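Unit 6: Work Surface Height and Reach
Course handout, Nusdale Technical Program, March 2024

6.1 Purpose of this unit

Unit 5 dealt with seated posture. This unit covers the surface itself: how high it should be, how deep it can be before the far side stops being useful, and how the supports below it affect the person using it. Read it before the June practical. The worksheet uses the Kerr packing line as its data set, and the numbers below come from that worksheet unless marked otherwise.

6.2 Reference dimensions

All heights are measured from the finished floor to the top face of the surface. Do not measure to the underside. The thickness of the top is recorded separately and subtracted when knee clearance is calculated.

Elbow height is the main reference. It is taken with the person standing in work shoes, upper arm hanging, forearm level. For light assembly, the working point should sit slightly below elbow height. For work that needs downward force, it should be lower. For fine visual work it should be higher, with forearm support.

The working point and the surface are two different heights. If a part is 100 mm tall and is handled at its upper edge, the surface must drop by 100 mm to keep the hands where they were. Most errors on last term's worksheet came from this step.

6.3 Fixed and adjustable surfaces

A fixed surface suits one range of users and one type of task. The Kerr benches were set at 849 mm, a height chosen for the older, taller product. When the line changed to flat cartons, the benches stayed as they were and the working point fell with the product.

Three corrections were considered:

1. Raise the bench on blocks. Cheap, but it changes the load on the floor fixings and has to be checked for sway.
2. Add a 40 mm platform to the top. The edge of the platform must be rounded or it will press on the forearm.
3. Replace the frame with an adjustable one. The Elholm frame in the worksheet has a travel of 176 mm, measured from its lowest setting.

Calculate the new height for each option and state which users fall outside the range.

6.4 Legs and floor

Corner legs leave the long side open and are preferred for standing work. Check that all legs bear on the floor before any height is recorded – a bench that rocks gives two readings. On plank floors, take the reading at each corner and use the mean.
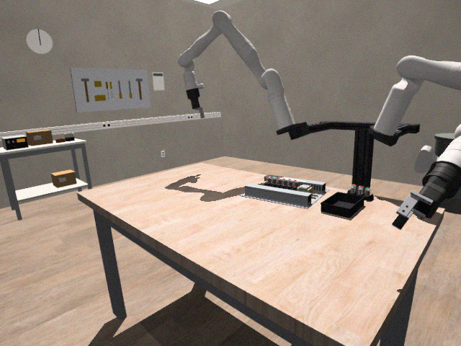
6.5 Reach zones

The normal zone is the area swept by the forearm with the elbow close to the body. The maximum zone is swept by the full arm without leaning. Items used in every cycle belong in the normal zone. Items used once or twice per shift may sit in the maximum zone, and anything beyond it should be moved to a shelf or the next station.

Draw both zones for the Jellon bench plan at the scale given, and mark any item that lies outside its correct zone.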